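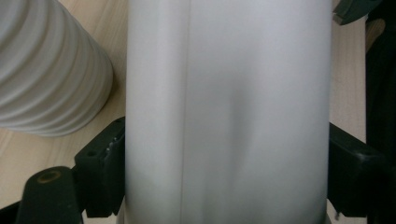 White cylinder, thin seam line running top to bottom.

PACKAGING AND WASTE, unit 4 handout
Read before the January session. Bring a pencil, the calculator is optional.

1. Where we left off

Last time: why things get wrapped at all. Protection, stacking, selling, keeping food from going off. This time: what the wrapping costs and who pays. Short answer, everybody pays a bit, and mostly not at the till.

Terms you need:
Primary packaging - touches the product.
Secondary - groups products together (sleeve, tray, multipack wrap).
Tertiary - pallets, stretch film, corner boards. Shoppers never see it.

People mix up the first two constantly. A cereal bag is primary, the printed carton around it is secondary. A toothpaste tube is primary. The little box it comes in, secondary, and a lot of brands have dropped it.

2. The Culness case

Culness is a small bakery supplier. Sold dry mixes in rigid tubs. Each shipping case held tubs with a lot of air between them, round things in a square box, you can work out the wasted space yourselves (do it, it's exercise 1). They moved to a flat pouch.

Before: 490 shipping cases a month
After: 221 shipping cases a month

Same amount of mix. Fewer trucks, less board, less tape. But the pouch was a laminate and the town they sell into couldnt recycle it. The tub could go in the ordinary bin. So which is better? Depends what you measure. Keep both columns in your notes, do not pick one and forget the other.

Zinash Demissie's reading (in the packet, second item) argues for weight as the main measure. Ferenc Kun's reply argues for volume. Read them in that order or the reply makes no sense.

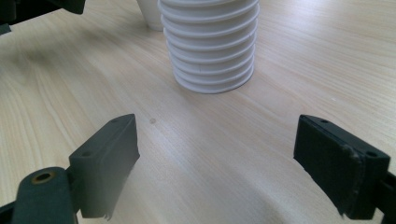 3. Reuse, and the break-even question

A reusable container takes more material to make. It has to come back enough times to beat the throwaway one. That number of trips is the break-even point. Formula from the board:

trips needed = impact of making the reusable / (impact of one throwaway - impact of one wash and return)

If the bottom of that fraction is zero or negative, stop. Reuse never wins, no matter how many trips. Half the class got this wrong on the last quiz so look at it again.

Washing counts. Hot water counts. The drive back to the depot counts. Loss counts most: Sarpong crates, 900 sent out, 554 came back. Work out the return rate (exercise 2) and then say how many trips an average crate gets before it goes missing. Hint, its less than three.

Deposits help. How big a deposit? Too small and no one bothers, too big and shops complain. See the Fatier page in the packet. 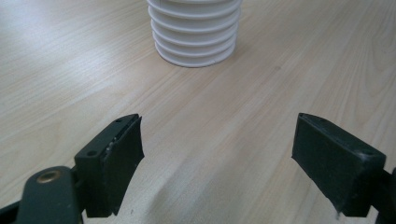 Department of Consumer and Household Studies

4. Labels

Three kinds. Material codes (what it's made of), disposal instructions (what to do with it), claims (what the maker wants you to think). A number in a triangle is only a material code. It does not promise that anyone near you will take it.

"Compostable" - ask where. Home heap or industrial plant, very differnt temperatures.
"Recycled content" - ask how much, and whether it's the bottle or just the cap.

Exercise 3: pick one item from your kitchen, copy out every label on it, sort into the three kinds. One page max.

Exercise 4 is the Cekatska worksheet, only if you have time. Hand in 1 to 3 at the start of the session, names on every sheet please.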